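居家衣物整理作业规范(第三稿)讨论会纪要

时间:3月,下午两点开始
主持:Raimo Kinnunen
参加:Dresta 操作组、Damex 安全组、Lemaire 数据审核组
记录:Dresta 操作组

## 1. 上次遗留事项

- 第二稿共收到意见278条,去重合并后全部有了答复,大家辛苦了!
- 急停按钮的位置说明已补进附录,Damex 确认无异议。
- 术语表还差“软质支撑面”一条,今天定下来:沙发坐垫、床垫、厚地垫都算,硬桌面铺薄布不算。

## 2. 夹持与双臂配合

讨论最热烈的一项,原定时间完全不够用。Raimo 很喜欢新稿把“单臂夹持时另一臂怎么待命”单独写成一节,以前这部分全凭操作员的习惯,换个人就换一种做法。
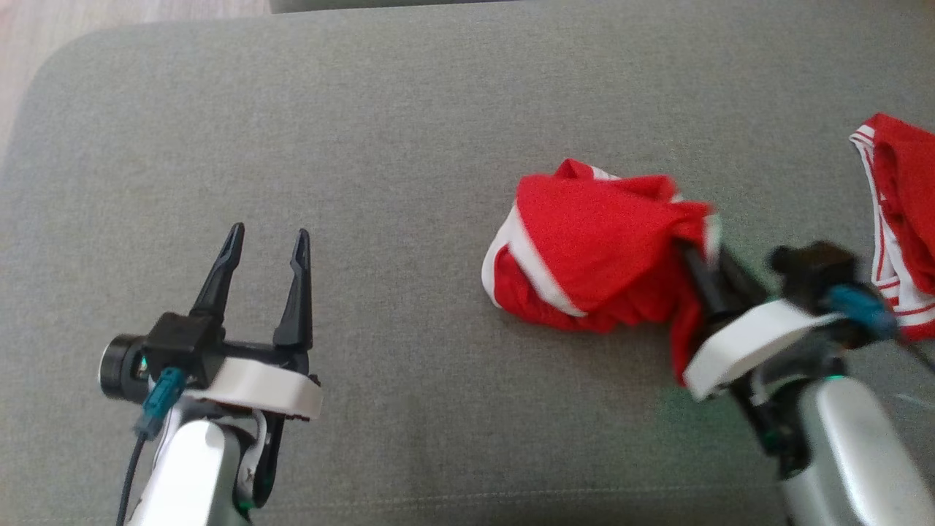

*图1 右臂夹持红色衣物,左臂夹爪张开。*

定下的条文:

1. 待命臂夹爪保持张开,与衣物之间留出看得见的空隙,不得悬在另一臂的线缆上方。
2. 夹持点优先选布料堆叠处,避开拉链、纽扣和硬质饰件。
3. 软质支撑面上下压要慢,指尖陷入坐垫即停,退回后重新接近。
4. 腕部相机接头每班检查一次,松动的当场处理,不留到交班。

Lemaire 提出第2条对薄衣服不太好用,只有单层布料时没有“堆叠处”可选。操作组当场演示了先从衣边拢起再夹的办法,大家都觉得漂亮,同意作为推荐做法写进注释,不列为强制要求。

## 3. 接近前的视野确认

Damex 建议每次下探前先看一遍腕部画面,两指之间和衣物边缘都要看清。另外,同色衣物挨得近时容易认错件,Lemaire 审核过的记录里有超过11段属于这种情况。新稿增加一句:目标件未确认前,夹爪不得闭合。

靠近坐垫前沿的衣物单独处理,先往里拨再夹,防止滑落。拨动算不算一次“接触”,两边看法不同,暂按算接触记录,试行后再看。
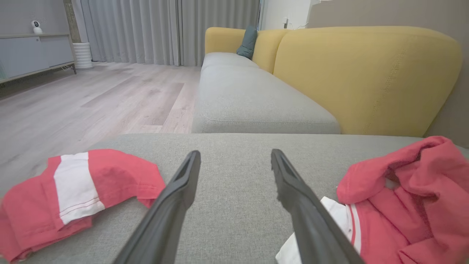 ## 4. 待办

- 操作组:把拢边夹持写成注释,配上步骤说明。
- Damex:补充线缆避让的检查表,控制在2页以内。
- Lemaire:给出同色衣物误认的判定口径,发全体传阅。
- Raimo:与 Ginberg 联系试行场地,带第三稿修订版过去。

试行范围先限于上衣类,床品和袜子放到第四稿。有人问能不能顺带把毛巾也加上,Raimo 说非常想加,等上衣的记录齐了马上开题。

下次会议时间由 Raimo 在群里通知。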